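# Clatura bin picking package, after one winter of use

We make bars for display racks in Hudevstead, in a hall that was built for something larger. The bars come out of the paint line in different colors and they must be taken from a bin, turned the right way and laid in a tray for the next station. For many years this was done by hand. Since the winter a robot arm does a part of it, and the program that tells the arm where to go is Clatura, which we bought from the dealer Nasrallah. I am responsible for the second shift, so I am a user of this product and not a specialist of it.

## What you get

Clatura is sold as a package: the software, a small computer, a training for two persons and one year of support by telephone. The arm, the gripper and the bins are not included. This should be written in larger letters in the offer, in my opinion. We had the arm already, but a smaller company can be surprised.

The installation took longer than Nasrallah had promised. The man who came was polite and knew his work, but the light in our hall was a problem for him. In the morning the sun comes through the roof windows and the program did not find bars which any person can see. We put a curtain and after that it was better. I would advise to ask about light before you sign anything.

## How it works in daily use

The operator chooses the type of bar on the screen, puts a full bin in its place and presses start. The screen is clear and the words on it are simple, with one exception: "Resolve pose conflict". It means that two bars lie too close together and a person should move one of them. I asked to change this text. It is still there.

The speed is lower than a good worker and higher than a tired one. In our best shift the arm placed 1584 bars. The goal in the contract was 2000, and we have not seen this number yet. When the bin is full, it works nicely. The last few bars are the difficult ones, especially a bar that lies flat along the wall, where there is little room for the fingers of the gripper. The program tries, goes up, tries again from another side, and then calls for help with a sound that I do not like. You can change the volume of it but not the sound.

## What has changed for the people

This part is missing in most reviews I have read, so I will write more about it.

Fares Nseir worked at the bins for longer than I am in the company. At first he was against the arm and he said it openly in the meeting. Now he is the one who looks after it. He knows from the noise of the gripper if a pick will be good, and he made a paper notebook of every stop with the hour and the reason. The support people from Clatura asked for a copy of this notebook. He gave it to them, and I think they should have paid him for it.

His back is better. He lifts less and bends less — before, he bent into a deep bin the whole evening. But he told me also that the evening became long. When your hands work, the time goes. When you wait for a sound, it does not go. We now change places every 50 minutes, one person at the arm and one at the packing table, and this helped more than any setting in the software.

Ernő Bíró, who is on the first shift, has another complaint, and I find it fair. Before, if he wanted to go a little slower after lunch, he could, and he made it up later. Now the screen shows a line with the bars per hour, and the office can see the same line. Clatura lets you hide it from the office view. We asked the manager to do this and after two talks he agreed.

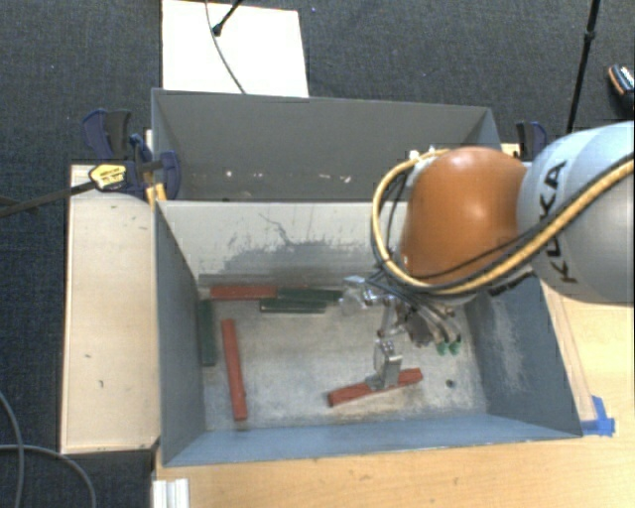 Nobody lost the job in our hall. Two people moved to the paint line, one of them with pleasure and the other not so much. They got a small raise for learning the new place, but it came only in April, and I had to ask for it more than once.

## Comparing with Jiseo

We had also a trial of Jiseo before we decided. Jiseo was easier to learn and its manual is written much better. It made more mistakes when bars were lying one on the other, and every new bar type needed 500 pictures which we should take ourselves. With Clatura a new type is ready in one afternoon. For us this was the main reason, as we change types often.

## My rating

I give four stars from five for the software and three for the support, which answers well in the daytime and very slowly after 6 p.m. The second shift begins at 2 p.m., so most of our questions wait until the next day. If you buy it, ask for an evening number in the contract, and take to the training the person who works at the bins. We sent two from the office the first time and had to pay again for Fares.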